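4 Installing and Setting Up the Scale

Read this section all the way through before you unpack the Sorkerex kitchen scale. Set-up takes longer the first time because the load cell has to settle after shipping. If you are replacing an older Sorkerex model, remove it from the Grokness app first (see 7.3, Removing a Device).

4.1 What you need

The scale, with the shipping tab still in place
Two AAA batteries (supplied)
The 500 g calibration weight from the small gray pouch
A dry, lint-free cloth
A phone or tablet with the Grokness app, if you plan to log your weights

The app is optional. Everything in this section except 4.6 can be done with the buttons on the scale.

4.2 Removing the shipping tab

1. Turn the scale upside down on a folded towel.
2. Find the orange tab next to the battery door. It passes through a slot in the base and holds the platform still during transport.
3. Pull the tab straight out. Do not twist it.
4. Keep the tab. You will need it if you ever send the scale in for service.

CAUTION: Do not press on the platform while the tab is in place. Pressing on a locked platform can bend the load cell, and a bent load cell cannot be repaired at home.

If the tab breaks off inside the slot, stop and contact service. Do not try to dig it out with a knife or a screwdriver.

4.3 Fitting the batteries

1. Slide the battery door toward the rear foot and lift it off.
2. Put in both batteries, matching the plus and minus signs inside the compartment.
3. Replace the door. It clicks when fully closed.
4. Turn the scale right side up and wait for the display to show 0.

If the display stays blank, check that the batteries are the right way around and that the thin plastic film has been removed from each one. Rechargeable batteries can be used, but the low-battery symbol will come on earlier than it does with alkaline cells.

Note: The scale keeps its calibration when the batteries are removed. It does not keep the tare value or the selected unit. After a battery change it always starts in grams.

4.4 Choosing a place

The scale needs a hard, level surface. Stone, tile and solid wood counters all work. A cutting board is acceptable only if it does not rock. Do not use the scale on a tablecloth, a silicone mat or a towel, even a thin one. The feet sink in slightly and the reading drifts.

1. Wipe the counter and the four feet with the dry cloth. A single crumb under a foot is enough to throw off small weights.
2. Set the scale down and press lightly on each corner in turn. It should not rock.
3. If it rocks, turn the adjustable foot (right rear, marked with an arrow) a quarter turn at a time until it is steady.
4. Check that nothing touches the platform from the side. Power cords and dish towels are the usual causes of a reading that will not return to 0.

Keep the scale away from:

The area next to a cooktop or toaster oven
Open windows, ceiling fans and heating vents
The top of a refrigerator, dishwasher or washing machine
Microwave ovens that are running

Moving air matters more than most people expect. With nothing on the platform, a ceiling fan on high can make the last digit jump between 0 and 2 g. Turn the fan off and the display should hold still.

4.5 Calibrating

The scale is calibrated at the factory, but you should calibrate it again after set-up, after moving house and whenever the readings seem wrong. Use only the weight supplied. Coins, bags of sugar and canned goods are not accurate enough, whatever the label says.

Let the scale stand in the room for an hour before you begin. If it has been in a cold car or a garage, leave it overnight.

1. Turn the scale on with nothing on the platform.
2. Hold down UNIT until the display shows CAL, then let go.
3. Wait for 0 to appear and stop blinking. Do not lean on the counter.
4. When the display shows 500, place the weight in the center of the platform.
5. Wait for PASS.
6. Remove the weight and put it back in its pouch.

If you see FAIL, take the weight off, turn the scale off, and check 4.4 again. Most failures come from a foot that is not touching the counter. If calibration fails after a second try, write down the number shown under FAIL before you call service. Error 53 means the shipping tab, or a piece of it, is still in the base.

Handle the weight by its edges. Oil from your fingers will not change it enough to notice in one day, but over several years the build-up can. Do not wash it with soap or put it in the dishwasher.

4.6 Connecting to the Grokness app

Skip this part if you do not want to use the app.

1. Turn on Bluetooth on your phone or tablet.
2. Open Grokness and tap Add Device.
3. Hold down TARE on the scale until the small antenna symbol blinks.
4. Choose your scale from the list. The last four characters match the label on the base.
5. Tap Done.

Only one phone can be connected at a time. If the scale does not show up in the list, another phone in the house may already be connected to it. Close the app on that phone and try again. The app may also offer to install an update. Fit fresh batteries before you accept, and leave the phone next to the scale until the update has finished.

4.7 First weighing

Start with something simple before you rely on the scale for a recipe. A piece of fruit on a plate is a good first test of the tare function.

1. Turn the scale on and wait for 0.
2. Put the empty plate on the platform. The display shows its weight.
3. Press TARE once. The display goes back to 0 and the word NET comes on at the left.
4. Put the fruit on the plate. The display shows the weight of the fruit alone.
5. Lift everything off. The display shows the weight of the plate as a negative number. This is normal.
6. Press TARE again to clear it.

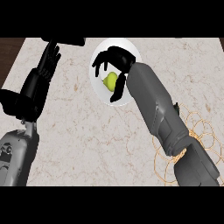 Large dinner plates can hide the display. If this happens, press HOLD before you lift the plate. The last steady reading stays on the display until you press any button. You can also set a small upturned bowl on the platform, tare it, and rest the plate on top of that, as long as the plate sits flat and does not touch the buttons.

Place the load near the center of the platform when you can. Loads near a corner are weighed correctly up to half the scale's capacity. Past that point the reading may be low.

To weigh several ingredients into one dish, press TARE after each one. The plate, the dish and everything already in it still count toward the total capacity, even though the display shows 0. If the display shows four dashes, the scale is overloaded. Take the load off right away.

4.8 Changing the unit

Press UNIT briefly to step through grams, ounces, pounds and ounces, and milliliters. The milliliter setting is for water only. Milk comes out close, but oil and honey do not, and should be weighed in grams.

The scale remembers the unit until the batteries are removed. To lock it so that it cannot be changed by accident, hold down UNIT and HOLD together until LOC appears. Do the same again to unlock it.

4.9 Auto-off

The scale turns itself off after 2 minutes without a change in weight or a button press. The tare value is lost when this happens. For slow jobs, such as feeding a sourdough starter or weighing out coffee while the kettle boils, turn auto-off to LONG:

1. Turn the scale off.
2. Hold down HOLD and press the power button.
3. Press UNIT until LONG appears.
4. Press TARE to save.

Battery life is shorter with this setting.

4.10 After set-up

Wipe the platform with a damp cloth after use and dry it. Never hold the scale under the faucet. Do not stack anything on it in the cupboard, including the lid of a pan. If you have to store it on its side, put the shipping tab back in first.

Write the serial number here before you put the manual away: ____________________

Service is handled by Teoh, Plirengate branch. Have the serial number and any error number ready when you call. Drop-off is open until 4:30 p.m. The branch closes for stocktaking in September, and scales received during that time are looked at in the order they arrived.

Section 4 revised by Darmawan Simanjuntak. Replaces the loose set-up sheet packed with earlier units.

Continue to Section 5, Everyday Use.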